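Reviews > Workshop > Glues and Finishes > Rerkar Hardwax Oil

Rerkar Hardwax Oil, satin: long-term review

156 shares | 11 comments

July 17, 2018

Rerkar sells its hardwax oil in two sizes and three sheens. This review covers the satin version in the 500 ml tin, bought at the normal shelf price in December and used since then on a beech worktop, a pair of oak shelves and a softwood stool. The comparison product is Imix Floor and Table Oil, which I have used for several years and which costs a little less per litre.

Contents and tin

The product is a blend of plant oils and waxes in a mineral solvent. The tin has a press-fit lid with a plastic inner seal. The seal tore on first opening and would not seat again, so I moved what was left to a glass jar. Settled solids formed a firm layer at the bottom after a few weeks of standing. They stirred back in with a flat stick, but shaking alone did not shift them. The label says only "shake well", and should be corrected.

Surface preparation

The instructions ask for sanding to 150 grit on hard woods and 120 on soft. I tested offcuts at 120, 150 and 240. Absorption dropped visibly at 240 and the dried film was thinner, with poorer resistance to water marks. The 150 offcut was the best of the three. Dust must be vacuumed and then wiped with a cloth barely damp with white spirit. A tack rag left a residue that showed as pale streaks on the beech.

Application

A white nylon pad worked better than a brush. The oil is thicker than the Imix and drags slightly, and this makes it easy to put on too much. Spread it along the grain, leave it for 20 minutes, then take off the excess with lint-free cotton. On the oak, waiting longer made the surplus hard to remove and left a gummy patch near one end which had to be cut back with the pad and fresh oil.

Rags soaked in this product can heat up by themselves. Lay them flat outdoors to dry or keep them under water in a lidded metal container. The warning is printed on the tin but in very small type.

Drying

The stated recoat time is 12 hours. In an unheated workshop in winter I needed 48 hours before the first coat could be rubbed down without clogging the pad. Indoors, the stated figure was correct. Two coats were enough on beech and oak. The softwood stool took three on the end grain.

Colour and sheen

All clear oils warm the wood to some extent. On oak the change was moderate, similar to wetting the surface. On beech it was stronger, with a pinkish cast that faded over the first month. Buyers wanting a bare-wood look should try the Uria white-tinted oil, though it is fussier to apply and shows overlaps.

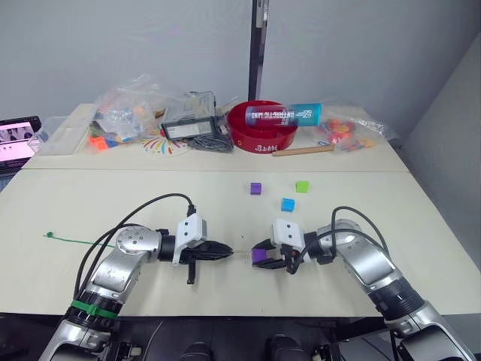
Sheen is harder to judge than colour, and the shop samples are too small to help. Look across a whole top with light coming from one side. Pale surfaces are the least forgiving in my experience, and on a top as light as the cream one the two arms are reaching over, a yellow shift in a finish would be noticed at once. Rerkar's satin is closer to matt than the Imix satin. It evened out after the second coat and has not changed much since.

Wear

After roughly six months the beech worktop has one ring, from a hot pan, and light scratching by the sink. Coffee, red wine and cooking oil left for an hour wiped off clean. Lemon juice left a dull spot. Spot repair took ten minutes with the pad and a teaspoon of oil, and the repair cannot be found by eye.

Verdict

Good film strength, simple repair, poor tin. The extra cost over the Imix is justified on a worktop and hard to justify on shelves. I would mark it higher if the seal were fixed and the cold-weather drying time were printed on the label.

Score: 6 out of 10 for packaging and instructions, 8 out of 10 for the finish itself.

Related reviews
Imix Floor and Table Oil: three years on
Uria White-Tinted Oil on ash and pine
Ramanauskas cabinet scrapers, set of three
Nylon finishing pads compared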